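4. Going live from the Manovham studio

Read section 3 first if you havent paired the desk with the Nemerine playout box. Nothing below works without it.

4.1 Before the show

1. Power up the desk. Then the playout box. In that order.
2. Wait for the green lamp on the Pevach mixer. Takes up to 2 minutes after a power cut.
3. Log in at the studio PC with the shift code, 3423. Same code for all presenters this term.
4. Open the running order. Check that the news bed and the station ident are both loaded.
5. Mics 1 and 2 up to the white mark, headphones on, talkback test with the producer.

Note: the talk studio is soft furnished to cut echo. Leave cushions and drapes where they are. Bare room sounds awful on air.
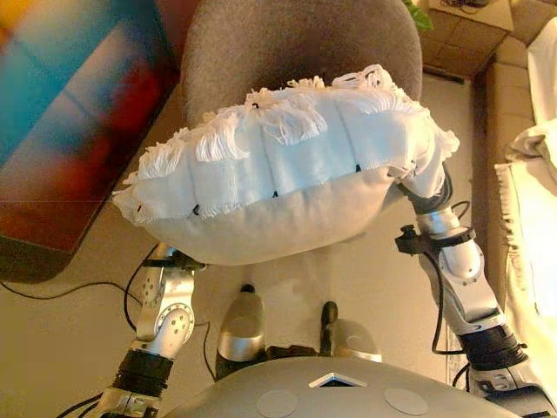
Fringed cushion, white.

4.2 Taking over from the automation

1. Press TAKE on the Nemerine screen. Button turns amber.
2. Wait for the end of the current song. Dont fade it by hand.
3. Button goes red, you're live. Open your mic.
4. If it stays amber past the end of the song, press TAKE again, once. Still amber, call the producer on talkback.

CAUTION: never pull the blue fader during takeover. It feeds the transmitter line directly and you will put dead air out. Silence alarm trips after 3 seconds.

4.3 Phone-ins

1. Caller comes up on line A or B. Producer screens first, always.
2. Press HOLD, then the line key, then bring up the phone fader.
3. Delay must be ON. Check the lamp. No lamp, no callers.
4. Bad language: hit DUMP. One press only. Second press dumps the ident too. 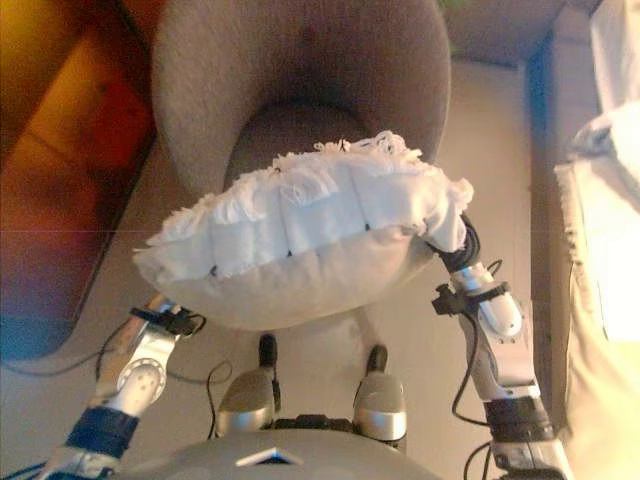 5. When the call is over, fader down before you release the line, otherwise listners get the dial tone.

Note: outside calls from the Đorđević building come in on the internal line and skip the delay. Record those and play them back, dont take them live.

4.4 Handing back

1. Cue the ident at the top of the hour.
2. Press RETURN. Red goes to amber, then off.
3. Mics down, headphones on the hook.
4. Save the log before you log out. It wont save itself.

Saturday shifts: automation picks up at midnight whatever you do, so be finished talking by then.

Lost sound on one side only: see 6.2, Cables.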